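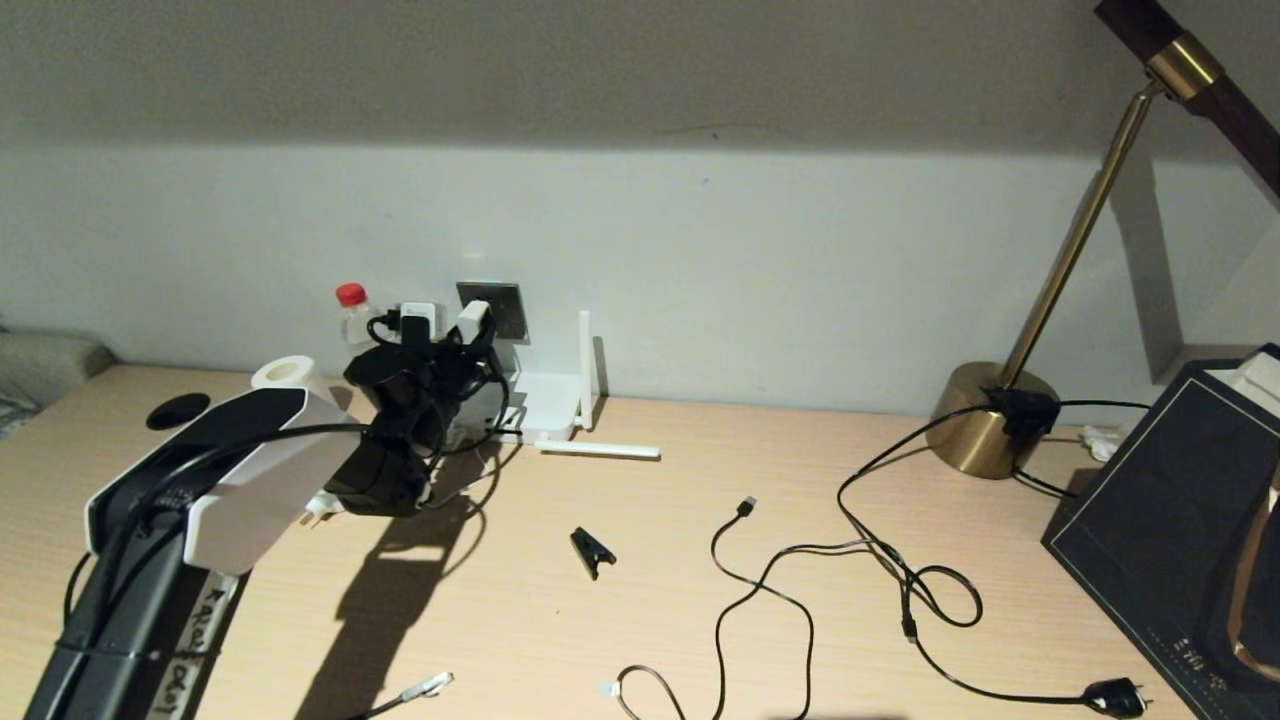
A wooden desk with cables on it.

Hiler wants every charger to fit, someday

10 December 2020

Electronics seller Hiler says it will stop packing a charger with most of its small devices starting in March, and it would like shoppers to thank it for cutting waste. The price of those devices will stay the same.

The company's case rests on a survey of 1416 customers, who were asked what they do with spare chargers. Most said they keep them in a drawer. Hiler reads this as proof that people have plenty. It might also mean that people have plenty of the wrong kind, but the survey did not ask whether the chargers in the drawer still fit anything.

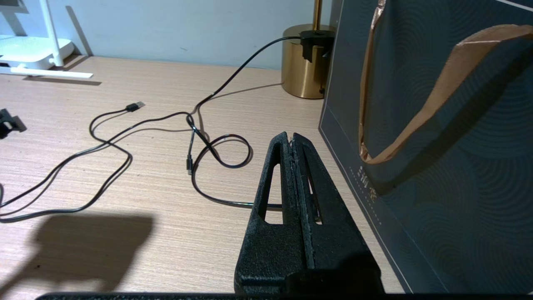

Old chargers are supposed to go back to the store under a plan called Skisasent, which Hiler will run with the recycling firm Nic Aodha. Customers can drop off up to three items per visit and get store credit for each. A long black charging cable left lying across a desk would count as one item, and so would the plug that goes with it, even if they came in the same box. Phone batteries are not accepted. Neither is anything with a cut or a bare wire, the sort of thing most people would be glad to have taken off their hands.

Hiler puts its target at 200 drop-off points. The list on its website so far covers one town, Sasturach, where a trial brought in 3077 items. The company calls that a strong result. It has not said how long the trial ran, how much of the haul was recycled, or where the rest went -- and a request for those numbers was answered with a link back to the same press release.

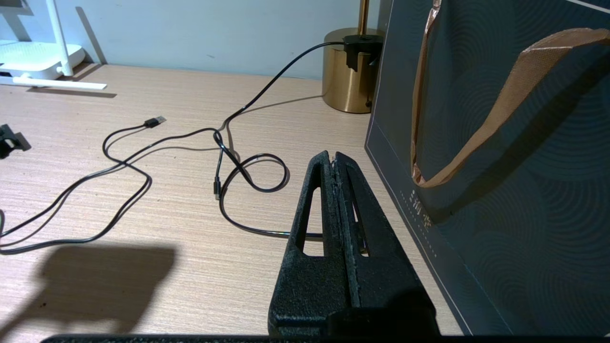

Then there is the credit itself. It can be spent only at Hiler, and only on accessories, a group that happens to include chargers. A shopper who buys a new device in the spring and finds nothing at home that fits will be able to turn in old cables and put the credit toward a part that used to be free.

Hiler says it will review the plan after the first year. It did not say whether the review will be made public.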